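4.2 Veränderung der Montagearbeit am Standort Nastthorpe

Die Vormontage der Getriebeeinheiten lief bei Preretti bis September komplett von Hand. Danach Umstellung auf zwei Zellen mit Greifarm (Steuerung: Iordache), die dritte Linie blieb als Vergleich manuell. Ausgewertet wurden 1.859 Montagevorgänge, davon 209 mit Eingriff durch eine Bedienperson. Als Eingriff zählt jedes Anhalten der Zelle, auch wenn danach nichts korrigiert wurde. Quittierungen am Panel ohne Halt sind nicht enthalten.

Verteilung der Eingriffe sehr ungleich. 107 davon fallen auf das Greifen und Ablegen der Kegelräder, der Rest auf Zuführung, Sensorik, Schichtwechsel. Die Beschäftigten hatten das in den Vorgesprächen anders erwartet, genannt wurde fast immer das Fügen auf die Stifte. Für die Beobachtung haben wir uns deshalb auf den Moment vor dem Zugriff konzentriert (Abb. 3): Rad an der Scheibe, Finger noch offen, Beläge ohne Kontakt zur Verzahnung. In diesem Moment entscheiden erfahrene Kräfte nach eigener Aussage, ob sie anhalten oder laufen lassen.

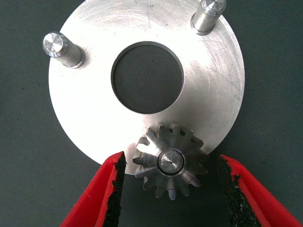 Abb. 3: Stahl-Kegelrad am Rand der Aluminiumscheibe, Greiferfinger beidseitig mit schwarzen Belägen. Sicht vom Greifer aus.

Kratzer auf der Scheibe, wie rechts in Abb. 3, waren ein eigenes Thema in den Interviews. Früher wurde so ein Teil kurz gegen das Licht gehalten und nach Gefühl aussortiert oder eben nicht. Jetzt muss eine Kategorie im Protokoll (Skedalel) gewählt werden, und zwar bevor die Zelle weiterläuft. Mehrere Befragte empfinden das als Kontrolle der eigenen Arbeit, eine Person dagegen als Entlastung, "dann steht es wenigstens irgendwo". Die Kategorien selbst stammen aus der Planung, die Montage war daran nicht beteilgt.

Körperlich wird die Arbeit überwiegend als leichter beschrieben. Weniger Greifbewegungen, weniger Druck auf die Daumen. Dafür mehr Stehen und Warten, und der Blick geht dauernd zwischen Monitor und Zelle hin und her. Gespräche am Arbeitsplatz haben laut Interviews abgenommen, vor allem in der Spätschicht, wo nur noch eine Person beide Zellen betreut. Einarbeitung neuer Kräfte: findet weiterhin an der manuellen Linie statt, obwohl die meisten dort später garnicht arbeiten. Die Schichtleitung hält daran fest, wer ein Kegelrad nie selbst in der Hand hatte, erkenne eine schiefe Lage am Monitor zu spät. Prüfen konnten wir das mit unseren Daten nicht.

Einschränkung: nur ein Standort, Zellen noch in der Anlaufphase. Eingruppierung und Lohn siehe 4.3.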